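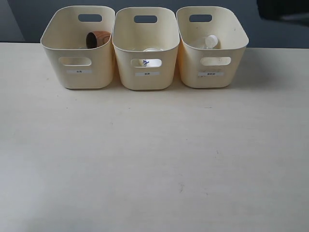
## Sorting by material: what the policy is looking at

OK, so three bins, one thing in each: the wooden cup on the left, the white one with the blue ink mark in the middle, the clear bottle on the right. Keep that layout in your head, we'll come back to it all through this section.

Last week we trained one policy on 74 demos and asked it to put each object in its matching bin. It did fine on the cup. The bottle was another story! Clear plastic in a cream bin on a pale table is hard for a camera (squint and you'll lose it yourself, apart from the cap), and I suspect the policy was mostly chasing that white cap.

### Does it read the labels?

Short answer: I doubt it. The print is tiny, and after the image gets shrunk for the network there's nothing left to read. The bins are nearly the same shape and color too. So what's left to tell them apart is position – left, middle, right.

Oskari Nurmi tested this in the Westo lab by swapping the outer two bins between trials:

| Setup | Correct, out of 13 |
|---|---|
| Bins in training order | 9 |
| Outer bins swapped | 2 |

I love this result because it's so cheap to get. No retraining, no new code, you just move two bins and run it again. Thirteen trials is a small set, so please don't quote it as a success rate. It's still a big enough drop that I'd want to explain it before collecting more data.

### Things to try in your own runs

- Shuffle bin order while you record demos. Write the order down every time (I forgot once and lost an afternoon).
- Crop in close on the labels as a second camera input.
- Score picking and placing separately. A good grasp with a wrong bin is a different bug from a dropped bottle.

For the April lab, read the Hämäläinen handout up to the part on shortcuts, and bring your trial sheets.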